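Local News | Arts & Community
14 comments | 52 shares

Lastlow Hall prop collection opens its drawers to local groups

May 25, 2022

The prop collection at Lastlow Hall will start lending to schools, amateur theater groups and music clubs next month, after a long sorting job that brought the number of cataloged items to 1161.

Until now the collection has been used almost entirely by the Molik Players, who have rehearsed and performed in the hall for 19 years. Most of it sat in boxes under the stage and in a storeroom behind the kitchen. Few of the boxes had labels, and the ones that did were often wrong. A box marked "hats" held dinner plates and a set of curtain rings.

The sorting began in November. Items were taken out a box at a time, checked for damage, given a number and entered on a list that borrowers can now read at the front desk. Anything broken past repair was thrown out. Duplicates in good shape were kept, as school productions often need several of the same thing.

Small hand props make up the largest part of the list. These are the things an actor carries or uses on stage, such as letters, cups, fans, pipes and purses. There is also a shelf of percussion pieces, a fair amount of artificial food and a drawer of eyeglasses without lenses.
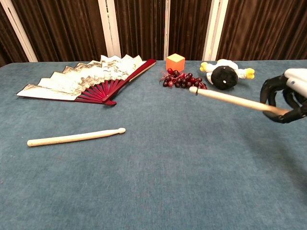 A folding fan with a painted paper leaf, a pair of pale wooden drumsticks and dark red grapes on the felt-covered table.

Fans turned out to need the most care. The paper leaves tear along the folds if they are opened too quickly, and the ribs can work loose at the pivot. Borrowers will be asked to open them slowly, a few pleats at a time, and to return them closed and in their sleeves. Two fans that were too weak to handle have been set aside for display only.

Drumsticks are simpler. They go out in pairs, tied together, and a chipped tip will not be charged for -- the hall expects some wear. Split sticks should be handed back so the number can be taken off the list.

Lending is free for schools within the township. Other groups will pay a deposit, returned when everything comes back in the condition it left. The standard loan is 59 days, long enough to cover most rehearsal periods and a short run. Groups that need more time can ask for one extension, provided no one else has put in a request for the same items.

Costumes are not part of the program. The hall has 161 of them on rails upstairs, but many need cleaning or new fastenings, and no date has been set for making them available. Furniture is also excluded for now, apart from four folding screens and a music stand.

The shelving in the storeroom was supplied at a reduced price by Pisetti, the hardware store on Makhubela Street, which also donated the plastic drawers used for smaller pieces. The old cardboard boxes have gone for recycling. The space under the stage is being left clear except for lighting cable and the spare stage blocks.

Requests should be made on the paper form at the hall, with the item numbers copied from the list and the dates of the production. Groups that are unsure what they need can ask to look through the drawers before filling in the form -- this has to be arranged ahead of time, and visits are limited to three people because the storeroom is narrow.

Pickup and return are at the side entrance on Makhubela Street. The front doors stay locked during the day.

Filed under: Theater, Lastlow Hall, Things to borrow
Share this story | 14 comments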